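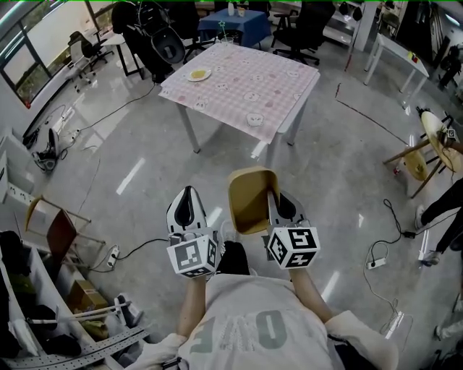 Square table with the cloth fitted, corners hanging free

4. Fitting the cloth and setting the table

These steps apply to the Esero square table with thin metal legs. If you have the folding model, go to section 5.

1. Stand the table on a hard, level floor. Press down on each corner in turn. If it rocks, turn the foot under that leg until it stops.

2. Wipe the top with a dry cloth and leave it clear for the next step.

3. Lay the tablecloth over the top with the print facing up. Pull it out from the middle so that a corner of the cloth falls over each corner of the table.

4. Check the drop on all sides. The cloth should hang over the edges but must not reach the floor.

5. Put small plates down first. Glasses go towards the back, above all if they hold a stirrer or a decorated stick - these tip easily when a sleeve catches them.

6. Hold cups upright with the opening facing up and set them down well in from the edge.

Note: A second table can stand behind the first for bottles and spare cups. Use a plain dark cloth on it if you want to tell the two apart.

Caution: Keep pushchairs and chairs on casters clear of the hanging corners. Put the brakes on if they have them.

Caution: Do not lift or slide the table with the cloth on. Clear it first.

Replacement feet are sold in packs of 2, part number 516, from Gorklow. Cloth clips are listed under Nundis in the same parts list.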